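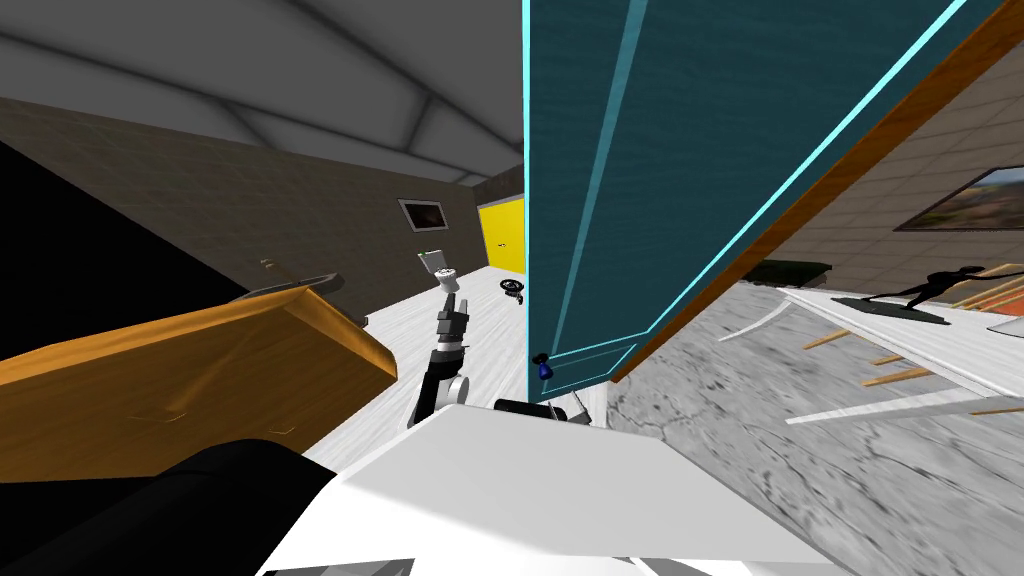
How a Helper Robot Gets Ready for Work

By Araba Dogbe
January

Reading time: 2 minutes

Filed under: Machines Up Close

A robot with two arms has to be looked after, just like a bike or a car. At the Killard workshop, the robot is called Baidoo. Every Friday, Saturnino Alcaraz gets it ready for another week of opening doors and picking things up.

First he turns off the power and waits 60 seconds. The motors must be fully off before anyone puts a hand near the arms.

Next come the grippers. A gripper is the robot's hand. It has fingers that close to hold things, and the fingers have to be clean. Dust makes them slip, so Saturnino wipes each one with a soft cloth. He looks for cracks too. A cracked finger is unscrewed and a new one goes on.

Then he checks the joints. These are the places where an arm bends, like your elbow or your wrist. He moves each joint slowly by hand and listens. A good joint is quiet. A gritty sound means it needs cleaning or a new part.

When the power is back on, the robot has to find out where its arms are. Each arm goes to a starting position called "home" and stops there. If an arm stops in the wrong place, even by a little, the robot could miss a door handle. Fixing this is called calibration.

The last job is practice. Augustina Akolgo runs the robot in a computer world first. It has rooms, doors and tables, but they are all made by software - so a bump doesn't break anything. She asks the robot to try the same door 97 times. Last week it got through 87 times. The other 10 tries go on a list, and she looks at each one to see what the arm did.

After that, Baidoo can try a real door. Augustina stands by the red stop button the whole time.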